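Drundix (software)

Drundix is a software package for controlling robot arms from camera images. It covers perception, motion planning and a small simulator, and it is used mainly for teaching and for testing visual servoing – the practice of steering an arm by what its camera sees. The first version was written by Mareike Hollmann at the Kiltgate robotics laboratory and made public in November.

Design

The package is split into two processes. One handles images and estimates where the target is relative to the camera. The other turns that estimate into joint commands and checks them against the arm's limits. The control process runs at 200 cycles per second and keeps using the last good estimate when a new one is late. If two estimates in a row are missing, the arm slows to a stop.

Planning is left to a separate module called Prevulik, which searches for a collision-free path before the servo loop takes over. Users can replace it with a planner of their own.

Perception

Drundix finds flat targets by matching small image features against a stored reference picture. From the matched points it works out the position and tilt of the surface. The method depends on the target having plenty of detail, so plain or repeating patterns give poor results. Printed paintings are common test targets in the simulator. 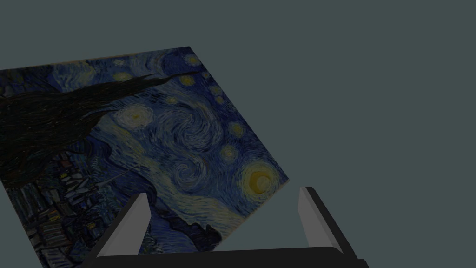 2 min read

Van Gogh's "The Starry Night" on a square panel, seen from close to the gripper in a simulated scene. The panel is strongly tilted and the fingers are open.

Testing

The test suite holds 702 simulated approaches, each with a different starting pose. A run passes when the final position and angle are both within tolerance. Results from the simulator do not carry over fully to real arms, as lens distortion and cable drag are not modeled.

Related articles
Ďurica calibration method
Feature matching
Hand-eye calibration
Prevulik (planner)
Visual servoing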